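Grevach Photo Society
Minutes, general meeting, September 5, 2018
Upstairs room, Sketo Hall

Chair: Kendra Campbell. Minutes: Ginette Melnyk (typing as we go, sorry for spelling).
Quorum met. Regrets on the sheet by the door.

1. Minutes of last meeting
Accepted with one change. The Vachon portrait night was moved to spring, not cancelled. Moved, seconded, carried.

2. Fall exhibition, "Harbour People"
Long one. Kendra went through the hang. Library gallery has confirmed the long wall plus the alcove, so room for 24 framed prints. Submissions close end of the month, no extensions this time. Black and white or colour, your choice, but a series has to stay one or the other.

Discussion on whether the old cannery portraits go in the alcove or lead off the wall. Strong feelings. Argument for leading: oldest work, and people in town will recognise their grandparents. Argument against: the prints are small and the light by the entrance is poor in the afternoon. Agreed to try both on hanging day and decide there.
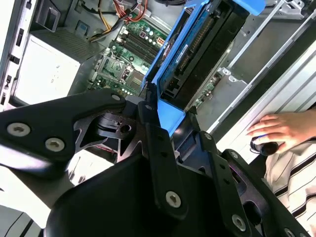 Captions: names only where we have written consent from the sitter or the family. Otherwise place and year. Ginette to redo the caption sheet, the current one still has the wrong year on the net menders.

Question from the floor about prices. Work can be for sale, price list at the desk, no stickers on the wall. Library takes nothing. Carried.

3. Framing
Quote in from Polier, $220 for mats and backing, cut to our sizes. Pickup only. Cheaper than last year and the board is heavier. Motion to accept, carried, one abstention.
Frames themselves: members supply their own, plain black or plain wood. We have a few spares in the cupboard, some with scratched glass. First come.

4. Guest talk
April speaker is confirmed in principle, waiting on travel. Subject is long-term documentary work in small communities, ie. going back to the same family or the same street over years and what you owe them after. Talk to run an hour, questions after. Hall is free that evening but the projector is not, Kendra to ask the school.

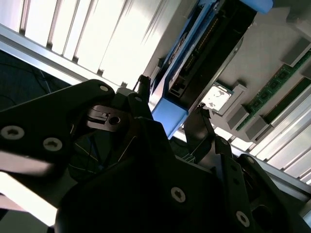
Suggestion to open the talk to the public at the door by donation. General agreement, no vote taken. Bring back in the new year once we know the travel cost.

5. Darkroom
Fixer is low. Whoever finishes a bottle please write it on the list. Safelight over the sink has been flickering again, bulb to be replaced before the next beginners session. Booking sheet stays on paper for now, the online one double booked two people in August.
Tongs back in their own trays PLEASE. Stop bath smell in the developer tray is not a mystery.
Beginners sessions: 2 places left for fall. Film and paper included in the fee.

6. Book table
Duplicates from the bookshelf to go on the table at the exhibition. Mostly monographs and a run of old annuals, some missing dust jackets. Limit of 2 per member before opening day so there is something left for the visitors. Proceeds to the paper fund. Someone asked about the magazines, answer is recycling unless claimed by next meeting.

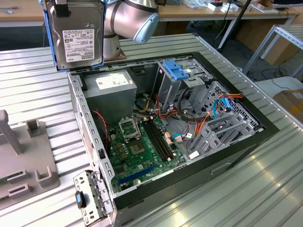
7. Other business
- Walk along the breakwater, early start, meet at the parking lot. Rain date is the week after.
- Lost: grey lens cap, 52 mm. Found: one glove.
- Membership fees overdue for several people, you know who you are. E-transfer or cheque both fine.
- Request for a critique night with fewer prints and more time on each. Kendra will try it next meeting, three prints max per person, unmounted is fine.

Actions
Ginette: caption sheet, consent forms, write to the library re hanging day key
Kendra: Polier order, school projector, speaker travel
All: submisions in by end of month

Adjourned 9:10. Chairs stacked, kettle off.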